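HSM 121 Household Storage and Table Service
Handout 10: Open wire baskets on the dining table
Instructor: Aravind Warrier
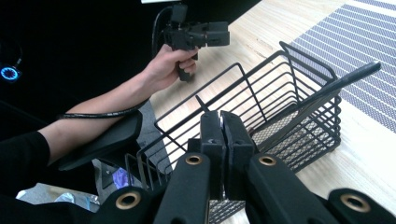 1. Scope

This handout covers open wire baskets used at table height for long-handled items, and their placement relative to place settings. Closed bins and drawer inserts were treated in Handout 9. Students should have the term list from the November packet at hand.

2. Terms

Rail: any horizontal or vertical wire forming the wall of the basket.
Floor: the bottom surface. A mesh floor holds small items that would drop through open rails.
Flared edge: a wall that leans outward toward the top. A tall flared edge on one side gives the basket a front and a back.
Overhang: the length of an item that extends past the top rail.

3. Placement of long items

An item longer than the floor of a rectangular basket can be stood on end, laid flat across two opposite top rails, or laid on the diagonal with one end down inside. The basket shown holds a black stick-like handle in the third position, its rounded end past the top rail. The diagonal position uses the longest interior dimension and leaves one end free to grasp. It also divides the remaining floor into two unequal parts, and anything placed afterward has to fit one of them or lie on top of the handle.

Lay the lower end in a corner first, then let the upper end down onto the rail. Overhang should point away from the nearest seat. In the Fadby exercise most groups had the overhang facing the diner and lost points for it.

4. Surface

Metal wire on a wooden tabletop will mark the finish if the basket is dragged. Lift to move. Felt dots under the corners are acceptable; a cloth under the whole basket is not used in this course, as it shifts when items are withdrawn.

A striped woven placemat is useful as a reference line. Set the basket parallel to the stripes and keep it off the mat entirely. A basket with one foot on the mat and the rest on wood will rock. The mat belongs to the place setting and is cleared separately.

5. Order of work

a. Clear the table except for placemats.
b. Set the basket down, flared edge to the back.
c. Load flat items onto the floor.
d. Load the long item on the diagonal.
e. Check overhang from a seated position.
f. Load small items last, in the larger of the two floor parts.

When unloading, reverse steps c through f. The usual error is to pull the long item out through the small ones — take the small ones out first.

6. Assignment

Using the 40 cm practice basket, load the Rezende item set twice, once with the long item on the diagonal and once across the rails. Sketch both layouts from above. Note which items could be withdrawn without touching another. Maximum score is 18 points, split evenly between the two layouts. Baskets go back on the Kelilico shelf, nested, with flared edges aligned.

Reading: Cirka course reader, section on open containers. Skip the part on hanging baskets.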